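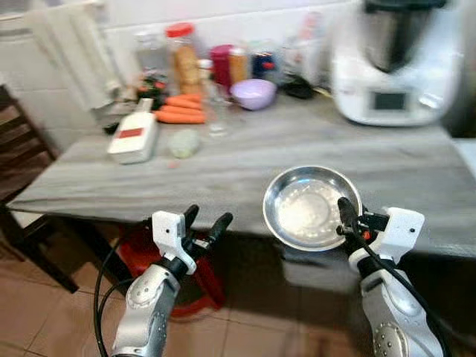
Descaling a kettle with citric acid is a matter of concentration and contact time, and most of the advice printed on the sachets gets the first one wrong. Mudgway has hard water. The house in Clastwood, where I lived until February, did not, and I had never owned a descaler. I now mix the solution outside the kettle, in a stainless steel bowl, wide and shallow and shiny like the one in the photo, as undissolved crystals show up well against bright metal. Plain aluminium is a poor choice for acid.

My dose is 43 grams to a litre of warm water. The sachet says to tip the powder straight in and boil. I don't boil it. Hot, strong citric acid can leave calcium citrate behind, a white film that is harder to shift than the scale was. Warm water and half an hour does the job — longer if the element is badly furred.

Mayu Hamada wrote to ask whether vinegar would do. It will, but it is slower and the smell stays in the lid seal for two or three fills. Rinse twice either way, then boil a full kettle and throw it out.

Next I want to try the shower head, which has lost most of its outer ring of jets.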